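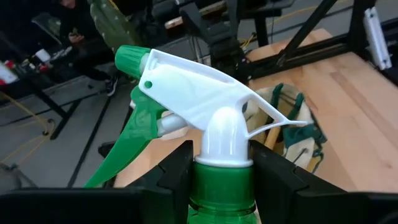
4. Cell Setup and Maintenance

Figure 4. Wrist camera view with the spray bottle between the fingers. Grip is at the green cap, trigger hangs free on the left side of the image.

All data in Section 5 come from one cell, the one we call Prita. One arm, parallel gripper, small camera at the wrist, wooden tabletop. Nothing in the cell is new. What follows is mostly what we had to do to keep it the same from one session to the next, which took more of our time than the policy training did. We report it in some detail as earlier papers we tried to reproduce gave us a parts list and little else.

4.1 Gripper fingers

The fingers are black blocks with angled, notched inner faces. The notch is the part that matters. Flat fingers were used in the first weeks and they held boxes fine but rolled on anything round, so the ribbed cap of a spray bottle would turn a few degrees under load and the nozzle ended up pointing somewhere else. With the notched pair the cap sits between the faces (Fig. 4) and we stopped using the flat ones altogether. Flat-finger episodes are not in the final set.

The fingers are held by two screws each. The screws back out. Slowly — you don't notice in a day, you notice when the closed position reads wider than it did last week. We now check screw torque before the first episode of every session and again after lunch. Thread locker was tried, low strength, and it helped, but it made finger swaps annoying, so in the end only the lower screw of each finger gets it.

Wear shows up on the notch edges first. A worn edge still grips. It grips a bit lower, and the object tips toward the camera when lifted. We replaced the pair after 1,169 closures in the first run and kept that as the service interval from then on. No claim that it is the right number. It is the number at which we saw the tipping and we did not want to see it again.

4.2 Wrist camera

The camera looks down past the fingers, and both fingers stay in view at the bottom of the image. This was on purpose. The fingertips work as a built-in reference: if they shift in the image, the camera has shifted on its mount, since nothing else between the two can move. We save one still with the gripper closed and one with it open at session start and compare them with the stored pair. A shift of more than 22 pixels at either fingertip means stop, re-seat the bracket, redo the hand-eye calibration. Smaller shifts are logged and left alone.

Lens cleaning is by dry cloth only. One session was lost to a smear from a wet wipe that dried into a haze across the lower half. The haze was hard to see on the preview and easy to see in the training loss, about which more in Section 6.

Exposure is locked. Auto exposure was left on by mistake for the first part of the Flommont sequence (household items) and the tabletop goes from pale to almost orange depending on how much of the view the fingers cover. We kept those episodes but flagged them.

4.3 Tabletop and background

We did not put up a curtain. The wrist camera sees whatever is behind the table — other rigs, stands, people sitting, a plant — and it changes. Figure 4 is typical in that respect, the background is as busy as the foreground. An early test with a gray cloth around the cell gave cleaner images and a policy that fell apart once the cloth was taken down. So no cloth.

What is controlled is the table itself. Its legs are marked on the floor and checked against the marks when anyone has had to reach behind the cell. Table hieght is measured at the front corners, the back corners are hard to get a ruler to and we only do those after a full recalibration. The surface gets wiped down at the end of the day, left to dry, and no cleaner residue under the objects please, a sticky tabletop changes the push tasks a lot.

4.4 Cables

Most stoppages were cables. Of 133 logged interruptions, 76 were traced to a cable or connector: snagged on the frame, pulled half out of its socket, or strained at the wrist where the camera lead bends with every rotation of the last joint. The arm itself caused very few.

Three changes, in the order we made them. First, a longer service loop at the wrist, fixed on both sides of the joint and with enough slack for full rotation either way. Second, strain relief at the controller end. Third, a fixed route along the frame, with hook-and-loop straps in place of zip ties, as zip ties were getting cut during repairs and then not replaced. After the second change the camera dropouts mostly went away. We can't separate the effect of the third, it was done during the same week as a firmware update.

The wrist lead is treated as a consumable. We keep a spare terminated and labeled on the shelf. Swap time is short if the spare is there and most of an afternoon if it isn't.

4.5 Startup check

The check is done in the same order each session, by whoever is operating. Power up, home the arm, close gripper, still. Open gripper, still. Torque on finger screws. Rotate last joint to both limits and watch the wrist lead while it moves. Then one reference pick with a known object, usually the spray bottle. It is top heavy and has parts sticking out on both sides of the cap, so a bad approach angle will hit the trigger or the neck before the fingers close. A box would pass with the same error.

If the reference pick fails twice, the session does not start. We enforced this poorly in August and then properly. The August episodes are marked in the release and can be filtered on the startup field.

Gungate, the logging script, writes the check result, both stills and the finger closure count into the header of each session file. It does not write who ran the check. We considered adding this and didn't, in hindsight it would have helped track down differences in how hard people tighten the screws.

4.6 Repairs during collection

Two repairs were large enough to affect the data. The gripper drive developed play, visible as a small lag on opening, and was rebuilt with a new coupling. The camera bracket cracked at the lower hole and was replaced with a thicker one, moving the lens slightly farther from the fingertips. We recalibrated after both. Episodes before and after the bracket change should be treated as two camera configurations. The Shojaei split in Section 5.2 keeps them apart, the default split does not, and results on the default split are a little worse for it.

Part drawings for the fingers and the thicker bracket are in the supplement. The older bracket is left out becuase it cracks.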